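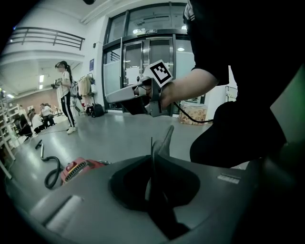
Hall entrance, glass doors. Floral box is on the floor by the right hand door.

Search the archive Enter keywords Go

From: Melur Liem
To: hall-users list
Date: 12 March 2024
Subject: Re: [hall-users] vacuum + stuff by the doors

Hi all, quick one before I head off.

Dimas Majimbun wrote:
> Two questions. Is the red vacuum ours or does it belong to the
> Skodico lot upstairs? Wanted to do the hall before Saturday and
> wasn't sure if I was allowed to touch it. Also there's a cardboard
> box with flowers printed on it sitting near the front doors. Is it
> rubbish? Happy to take it to the tip if so.
> Dimas

Dimas – red one is ours, go for it. The Skodico one is a stick thing, lives in their own cupboard, leave it alone please. Ours came from Osman when they cleared out their shop, paid $8 for it at the end of the day so no complaints from me.

DON'T bin the box. It's Terel's, tablecloths and bunting for the May fete. Can go up on the shelf in the store room if someone has arms long enough, otherwise shove it along the wall so the doors stay clear.
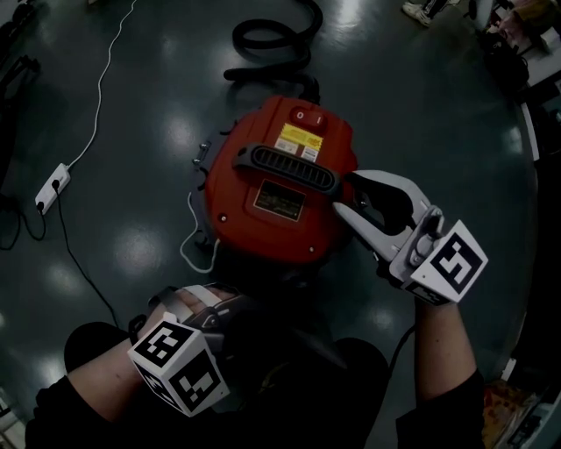
The red vac. Rocker switch is on top, above the handle.

Few things on using it:

– the hose is the black corrugated one. Please don't hang it off the hook by the middle, it kinks. Coil it on the floor beside the vac and it's fine.
– use the white power strip if you need the reach, but unplug it at the wall when your done. Found it still live twice last month.
– bags are in the Mistell tin, 2 left. I'll get more. If you use the last one tell me!!
– light grey floor in the hall shows everything, esp. just inside the doors. Vac first then damp mop, no detergent or it goes streaky under the lights. The green floor only needs the vac.

Door mats – still waiting on a quote. The first one came back at $1,121 for the pair, wich is ridiculous. Anyone know a place that does them cheaper? Doesn't need to be fancy, just has to stop the mud in winter.

Dimas can you leave the vac out when you finish, I'll do the store room after tea on Friday. Ta.

Melur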